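Planning Your Equipment Buy: Notes for Session 3
Read these before you start on your own budget sheet.

Most people begin a robot budget with the robot. I'd love for you to begin with the room! A mobile arm that has to work in a shared kitchen cares a lot about floors, doorways, counter depth and where the outlets are, and each of those can put a line in your budget. So walk the space first, with a tape measure and a notebook, before you open a single catalog. Note every change in flooring. Going from carpet to glossy tile is a real question for wheels, and you want to ask the vendor about it before the order goes in.
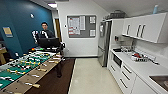
Home and Service Robotics Group, Garkine Technical College
Course handout, 21 April 2024

Once you have walked the room, split the budget into four parts: the base and arm, the hand, the sensing, and everything else. "Everything else" is where student budgets fall over, and it's also the part I find the most fun, as it forces you to picture the actual working day. It covers spare finger pads, a second battery, cables, shipping, floor markers, a first aid kit, and the dishes you are going to break. Please put the dishes in. Mathias Tanner left them out of his plan last November and had to file a separate request for mugs.

Now match the hand to the job. Take clearing a sink. Write down the objects one by one and ask what each demands. A mug can be taken by the rim or the handle. A plate lying flat on the bottom of a basin is much harder, and if there's still food on it, you need somewhere for the food to go first. That may mean a scraper tool or a different set of fingers, and both cost money.
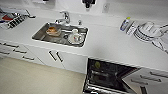

Then do the same for the place where each object ends up. Loading a dishwasher means reaching low, over a door that folds down into the space where your base would like to stand. Check the arm's reach at floor level as well as at counter height. Vendors tend to print the best number they have — ask for the one you need, in writing.

Worked budget, kitchen task, one semester

Fedoren two-finger hand, refurbished: $1000
Kerekes wrist camera and mount: $3717 for the pair
Spare finger pads, Gevano: $39 a set, buy 3 sets
Base and arm: on loan from the department, so enter zero but keep the line

Keep that last line! Loans end, and whoever picks up your plan next year will be glad to see the gap.

Leave room for setup time too. I like to plan for over a week between delivery and first useful run, and I still get caught out.

For next session: bring your room notes, your object list and a first draft of all four parts. Rough numbers are fine, but write down where each one came from.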